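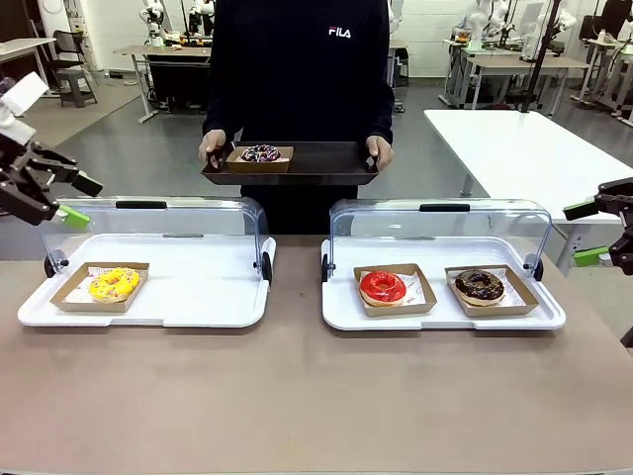
Roll top covers on donut trays, leave open or closed while serving?

Posted in Bake Sales & Small Counters, 19/02/2019

Doing a donut table for our spring open house in April and trying to settle the covers thing before then. We have two of the white display trays with the clear lids that roll back, black handle on top, little black knobs at the ends. Every donut goes in its own small kraft paper box with a sheet of printed paper in it, then the boxes go in the trays. Extra ones wait on a brown serving tray and get carried over.

Problem: glaze. Last year we used a flat cake carrier and by lunch everything in it was sweaty, sprinkles bleeding color all over the yellow ones. Red ones looked ok but stuck to the paper. 70 donuts, so not a tiny order but not a shop either.

So do I keep lids down between customers, or up the whole time? And how many boxes per tray, can I fill them or is that asking for trouble? Also is it worth keeping flavors apart. The chocolate with sprinkles goes fastest here, always.

Thanks in advance, sorry if this has been asked, search wasnt finding much.

sprinkledept

Down when you're not serving, up when you are. Thats what lids are for.

8 is too many per tray unless yours are long. Get more trays.

bugti_lane
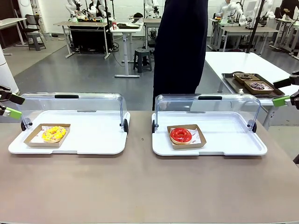

Mitiku Tamiru

Posting fast, on my break. Did this for two seasons at the Trorncombe market so take it as that, not food science.

Sweating is mostly from boxing too early. If the donuts are even a little warm when they go under a cover you get fog on the plastic, then wet sprinkles. Let them cool all the way on a rack, glaze, let the glaze set till you can touch it with no print. Then box. Not before. I used to give it an hour, more if the kitchen was humid.

Lids. I'd keep them tilted back for setup, put the boxes in, wait a few minutes, then close. During a rush leave them up, you'll go nuts otherwise, and opening and closing with sticky hands smears the front. Slow times, down. Flies, dust, kids. If you see fog, crack it open again for a bit.

How many per tray. Fewer than you think. One or two boxes, with white space around them, sells better then a packed tray, and you can get your fingers in to lift a box without touching the icing next door. Set them at a bit of an angle so people see the top. Everything else stays on the serving tray on a second table behind or beside you, and you refill from that. Chocolate and a purple glaze would be my backups, red and yellow up front for the color, but if chocolate is your fast one put it out front and keep more of it behind.

Flavors apart, yes if anyone has allergies, otherwise just don't let the boxes touch. Powdered sugar gets its own tray, always, it goes everywhere.

Paper: make sure it's the greaseproof kind. Plain tissue sticks to glaze exactly like you describe with the red ones. Wax is fine. Cut it so it stands up a little past the box rim, then theres something to grab.

Carrying. Use a tray with raised ends and hold both ends, level, waist height. Boxes slide. I lost a whole row once going down one step. A damp paper towel or that rubbery shelf liner under the boxes fixes it.

Last thing, wipe the lids with a soft cloth the night before. Paper towels scratch clear plastic and the scratches show up bad under lights. No window cleaner near the food side, dish soap and water.

Check your local rules too, ours wanted a cover of some kind on anything unwrapped, yours may be different.

Agree on the cooling. Disagree about the purple, ours never sold at the Astgate fair, came home with most of them. Might be the town though.

Does anybody know if the lids come off those knobs for washing? Mine feel stuck and I dont want to force it.

donutmom902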